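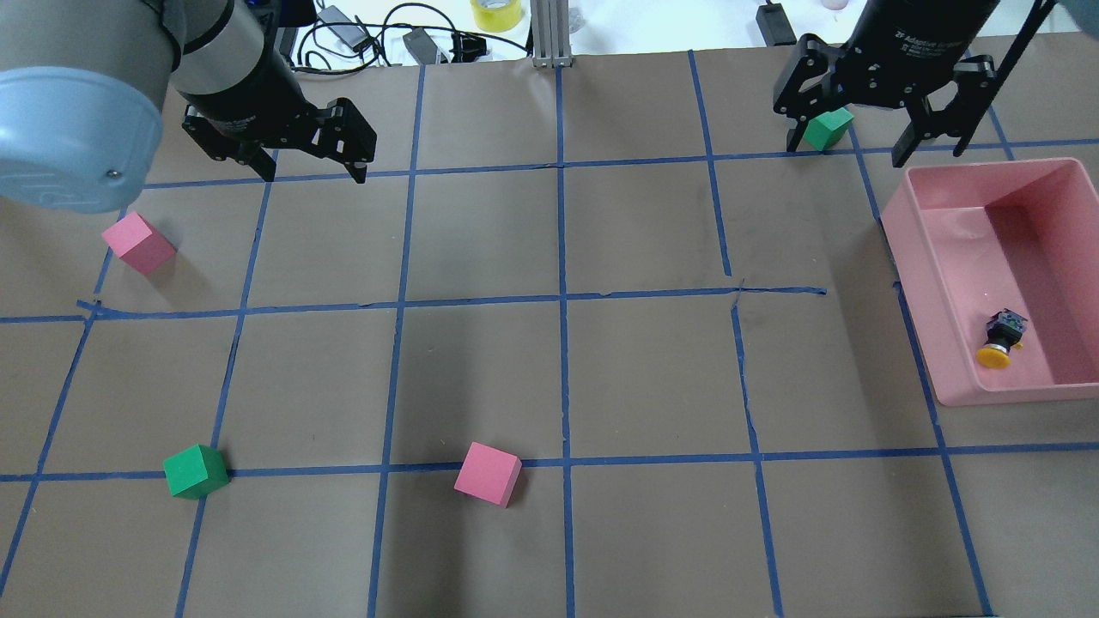
Atieno Kinyua says the tape will peel off by lunchtime and I should have drawn the grid in marker. Fair, Atieno, but marker is forever and I change my mind a lot!

Anyway, brown paper down, blue painter's tape over it in squares. Some of my lines are a bit wavy – I'm calling it handmade.

The foam cubes come from a bag of 40 I got at Pristico. One of the green ones is my favorite, no idea why.

Pink bin is for putting things away in. It's sitting on the grid for now, so it takes up a bunch of squares.

Next round I want smaller squares – maybe in March, when I've got more tape. Anybody have a trick for keeping long strips straight?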